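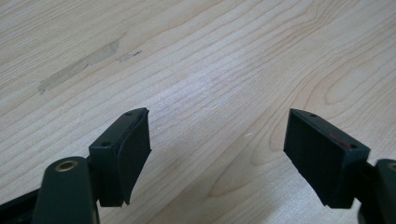
Bench top, pale wood, faded smudge on it.

23 May 2026. Drovbridge seagrass tanks

What a morning! The Balell seedlings have put out new leaves in both shaded tanks, and the longest one is now 419 mm (measured it twice, I didn't believe it either). The Kakberg lot are slower but a lovely deep green, with hardly any algae on the blades.

Salinity had crept up again in tank 2, so I topped it up with fresh water and turned the Dvorak pump down a notch. Much calmer flow now, and the sand is staying put round the roots!

Still to do: scrape the glass, label the spare trays, check the seed store. We have 23 pots left for the July planting – I'd love to try a few with crushed shell mixed into the sand, if anyone can spare a bucket.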